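# Jenulex Takes Over Tesari, and the Old Messenger Goes Quiet

When the news came out in June, most people I know had to ask which one Tesari was. Then they remembered. It was the small orange window in the corner of the office computer, the one that made a sound like a wooden spoon on a pot. For many of us it was the first chat program we used at work, and now it belongs to Jenulex.

The price is $465 million, paid mostly in cash. Five years ago the owners of Tesari refused an offer that was much higher, from a buyer they never named. I do not want to be unkind to them. At that time the company was growing every quarter, and it is difficult to sell a house while you are still adding rooms to it.

What Jenulex gets for the money is not so simple to say. The messenger itself will be closed to new customers before the end of the year. The mail service will stay, and so will the Falter search tool, which Tesari bought when it was only 2 people and a rented server. I think Falter is the real reason of the deal. It can read old attachments, scanned invoices and handwritten notes, and Jenulex has nothing like it.
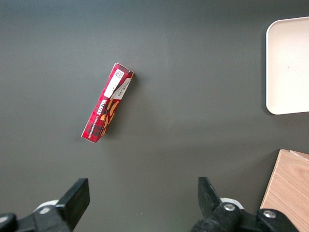 Shiela Marquez worked at Tesari for nine years and left shortly before the talks began. She was responsible for the business accounts, so she saw the customers leaving one after another.

"They did not complain to us," she told me. "A company that complains wants to stay. These ones just sent the form with the date on it."

According to her, the trouble started when the managers tried to make a phone version, a video version and a version for schools in the same year. The team had 300 engineers then, and every group took some of them. The desktop program, which was still bringing almost all the income, did not get one important update in eighteen months. Marquez wrote a long memo on this subject. She still has it, and she let me read it - it is polite, with many tables, and I believe she was right in every page.

Other people see it differently. Honeylyn Villanueva runs Dumlao, a payroll firm which has been a Tesari customer from the beginning, and she has no anger for the old managers. For her the product was finished, in the good meaning of the word. Her staff send messages, they find them again later, and they go home. She is more worried about what comes now. The letter from Jenulex gives existing customers 60 days to choose between moving to the new platform and taking their archive out.

"Fourteen years of messages," she said. "Who will sit and check that everything arrived?"
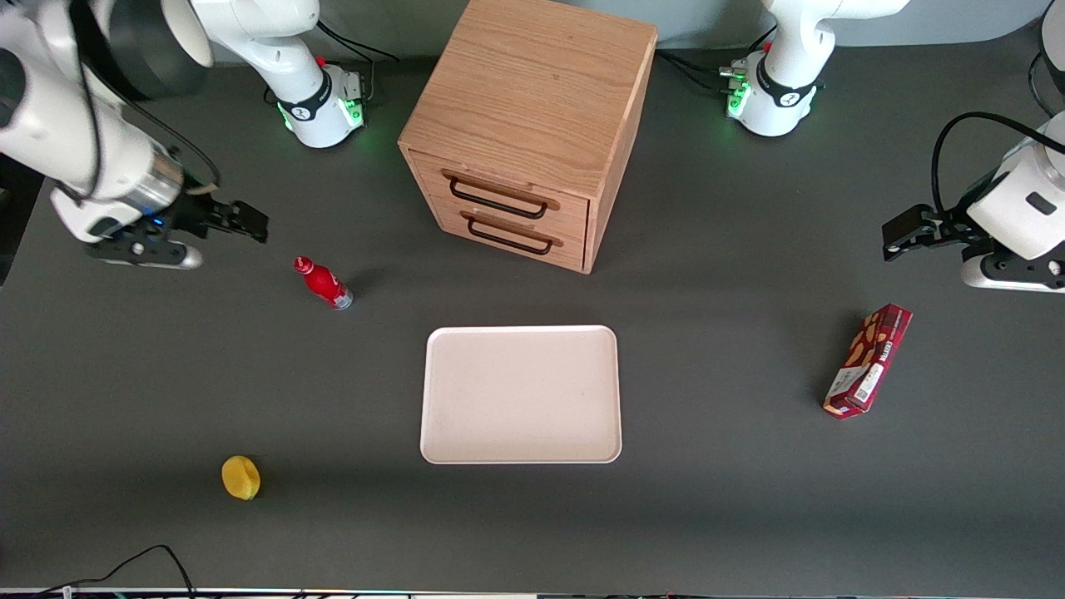

*A white robot arm with green status lights at its base, reaching over a dark gray tabletop.*

Jenulex says the export keeps all the folders and dates, but not the reactions and not the group names. This may sound like a small loss. In Villanueva's office the group names are how people find anything, because one group is made for each client and closed when the contract ends. She has asked for a longer period and is still waiting for the answer.

There is also the question of the staff. Jenulex has promised to keep the Falter team together in its present building. About the others it has said only that the roles will be reviewed after the closing. Marquez gets calls from former colleagues most evenings, usually after eight o'clock, when the children are in bed. They ask if she knows somebody who is hiring. Sometimes she does.

I opened my own Tesari account last week for the first time in years. The password still worked, and there were four unread messages, all from the same person, asking if I was coming to lunch.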